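Call for Participants: Shared Control in Wheelchair-Side Manipulation

Prakmont Institute for Assistive Robotics
Posted Apr 1, 2025

The Prakmont Institute for Assistive Robotics invites adults who use a manual wheelchair, and adults who regularly assist a wheelchair user, to take part in a study of shared control. The study is directed by Dr. Gopinath Iyer and is carried out in the Institute's ground-floor laboratory on Aidoo Street.

Background

Tasks carried out close to an occupied or unoccupied wheelchair are difficult for robot arms. Fabric folds and shifts, spokes and cables lie near the working area, and polished floors return reflections that a vision system may take for objects. In an earlier phase of this work, the research group recorded 532 trials in which a robot arm was asked to reach for handles, straps and fabric edges on and near a wheelchair. No participants were involved in that phase.

The trials compared two methods. In the first, an operator guided the arm through the whole movement. In the second, known as the Fatus method, the operator indicated the intended target and the arm planned its own approach, pausing for confirmation before contact. Median completion time was 23 seconds under full operator control and 17 seconds under the Fatus method. Most of the remaining failures with the Fatus method occurred when the target was partly covered by fabric, or when a reflection was taken for an edge.

These results were obtained with trained laboratory staff. The present study asks whether they hold for people who have daily experience with wheelchairs and no experience with robots, and whether the pause before contact is placed at a point that users find acceptable.

Who may take part

Participants must be 18 years of age or older and must either have used a manual wheelchair for at least one year or assist a wheelchair user at least once a week. They must be able to operate a joystick or a large push button with either hand, and to follow spoken instructions in English. Glasses and hearing aids may be worn. People who took part in the Institute's interview study in February remain eligible.

What participation involves

Each participant attends two sessions on separate days. A session lasts 90 minutes, including rest breaks. In the first session, participants learn to direct the arm and complete a set of short reaching tasks. In the second, they repeat the tasks under both methods and then take part in a recorded interview with a member of the research group.

Participants sit at a control station separated from the arm by a clear screen. The wheelchair used in the tasks belongs to the laboratory, and no participant is touched or moved by the robot at any time. An emergency stop is within reach of the participant and of the session leader.

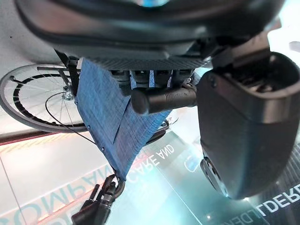
Wrist camera view: gripper finger, blue fabric sling and wheelchair wheel over a reflective floor.

Compensation and access

Participants receive $60 for each session attended, and parking is free of charge. The entrance, the laboratory and the restrooms are step-free. A companion may attend – please mention this when booking so that seating can be arranged.

Privacy and consent

Written consent is obtained at the start of the first session. Video of the work area and audio of the interview are stored under a code number, and names are kept separately. Participants may withdraw at any time without giving a reason and will be paid for any session already begun.

How to apply

The study has places for 15 participants. To apply, contact the study coordinator, Hacer Bayram, at the Institute's Participant Office, Dometti Building, Room 4. Please state whether you are applying as a wheelchair user or as an assistant, and list the days on which you are generally available. Applicants will be called for a short eligibility interview by telephone. Applications will be considered in the order received until all places are filled.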